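From: the Mastach bench
To: Firkero grippers list
Subject: Re: Choosing a hand for the basket task

> We have only run Simo with parallel jaws so far. Is it worth
> moving to a fingered hand before the Pant release? Our can
> drops are mostly at the basket rim.

We have been comparing hands in simulation since June, so a few notes.

The task is groceries into a lined basket: soup can, tomato sauce can, ketchup bottle, small box. We logged 1202 trials. Most of the 38 drops were cans held too near one end. A wrapped grip helped with those, but it was slower to close. I would sort out the wrist angle first and then change the hand.

Camera placement mattered more than I expected. From close in you see the rim and the fingertips well but lose the rest of the table. We used nine views in the end and kept three.

Renders from the bench:

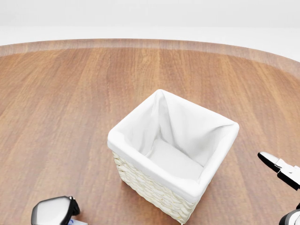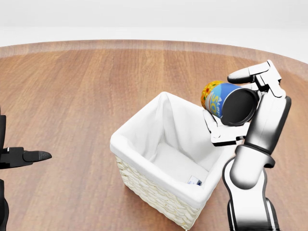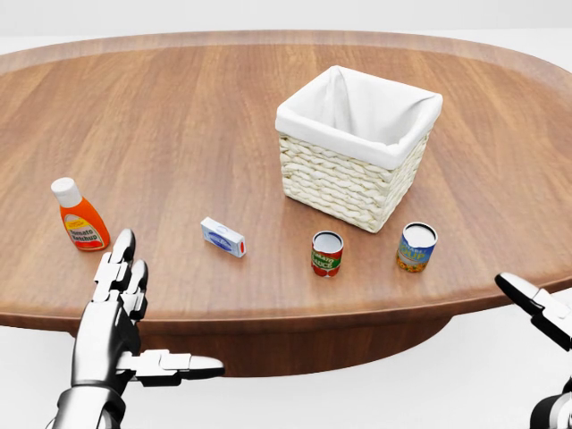
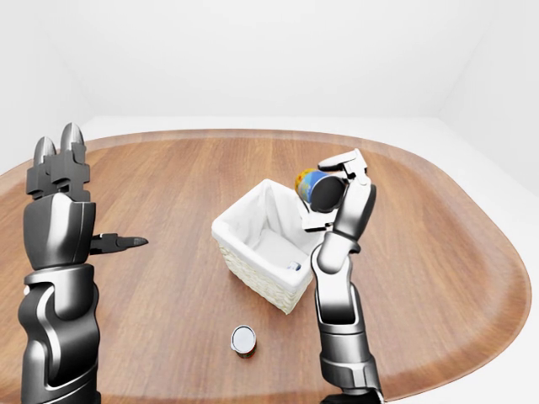
The second and fourth have the can over the basket.

Settings

Controller step limit was 3000 for every trial. Liner friction was left at the default. Finger force was the same for all four items, and I would change that next time. If you send your jaw settings I can run them on the same layout.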